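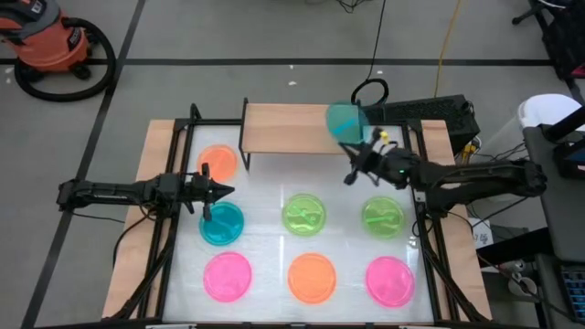

I've had the new Rorville record on repeat since it landed in May, and I'm still not tired of it. It's their fifth, and the first with Tineke Boersma singing lead all the way through (she only got two songs last time, which was daft!). Her voice has a bit of gravel in it now and it suits these slower tunes down to the ground.

The opener, Timonov, runs to nearly five minutes and takes its sweet time. Toon Coppens plays this lovely lazy organ part underneath, and when the horns finally come in I had to put the kettle down and just listen.
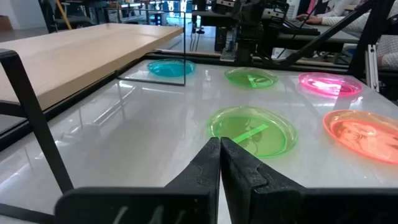 *Page last changed: May, 9.48 pm*

Side two is patchier. Illberg is a cracker, all handclaps and tambourine, but the ballad after it goes on a verse too long and the strings are laid on with a trowel. My mate Shamim Cheema reckons it's the best thing on there, so what do I know?

I got the vinyl, number 202 of the first pressing, and it sounds much warmer than the stream. Play it loud if your neighbours will let you.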